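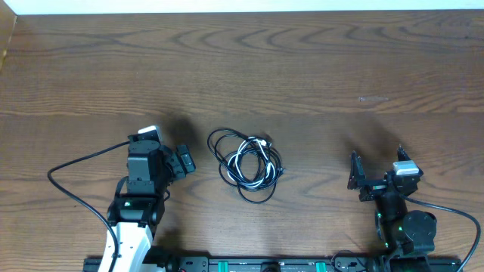
Cable sorting talk - speaker notes
Kekico spring workshop, March

Start with the pile. Ask who has a drawer like this at home and wait for hands.

Main point of the first part: sort before you untangle. Black and white cables wound together look like one problem, but you only need to follow one color. Pick the white one, find a connector end, and work back from there. Don't pull. Pulling closes the loops.

Say the bit about the table. A big tabletop, room to spread the pile out. Carpet is worse - ends get lost in it.

Numbers from the Kavia office clear-out: 322 cables, 39 with no known device. Leave that slide up while people write it down. Five went back into daily use the same week.

Coiling. Show over-under slowly, twice. The loops should be the same size and lie flat. Tie at one point only, and leave the tie loose enough to slide a finger under. If the room is small, let people try it at their seats.

Labels: both ends, device name first, then length. Tape is fine. Skip the color code question unless someone asks, it eats ten minutes.

Storage. One cable per bag, bags upright in the Mundarum boxes. Mention that chargers go in a separate box.

Questions, then hand out the 19 practice cables. Collect them at the door.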